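From: Kurniawati Simanjuntak
To: Peg and board makers list
Date: 28 July 2019
Subject: Re: [pegboards] Color of pegs, and how deep should the recess be?

Dear all,

Thank you to everybody who answered my first letter in April. I was slow to reply because the workshop was moving to the other side of the yard and my computer was in a box. I put the old message from Lemberg under this line, so that new members can follow.

> From: Lemberg
> Subject: [pegboards] Color of pegs, and how deep should the recess be?
>
> Kurniawati, two remarks on your plan for the sorting board.
>
> First, I would not paint the pegs in many colors. If every peg
> has its own color, people match the color and never feel for
> the shape or the height. Use one color for all the loose parts
> and leave the board white. I made eight boards like this for
> the day center and I would make them again the same way.
>
> Second, do not cut the recess too deep. Deep is nice for
> keeping parts in place, but then the fingers cannot get around
> a short peg. I spoiled a whole panel in this manner.
>
> What material are you using, and who cuts it? Oei told me you
> changed the shop.
>
> Lemberg

I will answer in order.

About the material: Oei is right, we changed the shop. The boards come now from Vostow, who cut to our drawing and round the edges without extra charge. The smallest order is 200 pieces for the pegs, which is much more than I need, but pegs get lost under cupboards and I am not sorry to have a full drawer. The panels I can order one by one. Their first panel had the corners too sharp and I sent it back. The second one is good.

About the color: I followed your advice, although I was not happy with it at the beginning. I had already bought a red paint and a yellow paint. My sister said that a board with one color looks like something from a dentist. But when I put my old colored board next to the new one on the kitchen table and asked my father to try both, he did the old one without looking at the heights at all, exactly as you wrote. With the new one he went slowly, and he touched the tops of the pegs before he moved anything. So the yellow paint is still in the tin, if somebody on the list wants it. 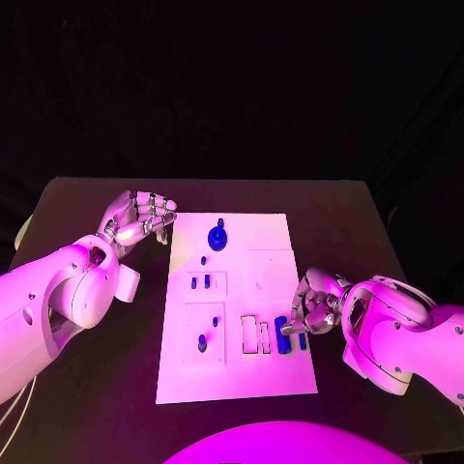 My biggest difficulty remains the heights. Lemberg writes that the hand should find the difference and not only the eye, and I agree, but how large must the difference be? If it is too large, the exercise is finished in one second. If it is too small, a person with weak feeling in the fingertips becomes angry, and I understand him. In the square recess two small blue pegs stand next to each other and the right one is only slightly taller, and this is the kind of step that I mean. For my father such a step is comfortable in the morning and too difficult in the evening. I am thinking to make two sets, one with a bigger step for tired hands, and to keep them in separate bags. Does somebody have experience with this? Please write me the real measures, if you have them, and not only "a little" or "a lot", for I cannot send such a word to Vostow.

About the recess: I made it shallow. A finger can come to the side of a peg from any direction. The bad side is that the parts fall over when the board is carried, so I carry it empty and bring the pegs in a jam jar. I tried also a thin layer of felt at the bottom. It made the pegs quiet, but they did not stand straight anymore, and after one week I pulled it out again. The glue left marks which I must still sand.

About the knob: several of you asked if a knob should turn or only be lifted. I prefer a round base with a post in the middle, because the post can be held with two fingers or with the whole hand. Clikuvia, the shop where I used to buy, sells only flat knobs without a post, and my father could not get them up from the table. If you make your own, please sand the top of the post well. I forgot this on the first one and it scratched.

One more question, a practical one. How do you clean the boards? I use a damp cloth and a drop of dish soap, but in the corners of the recess there is always some gray dust which does not want to come out. Oei uses an old toothbrush. I am afraid that it will scratch the white surface.

I can send my drawing to anybody who asks. The text on it is in Indonesian, but the numbers are in millimeters and should be clear. Please write to me directly and not to the whole list, as the attachment is large and the last time it was refused by the server.

With kind greetings,

Kurniawati Simanjuntak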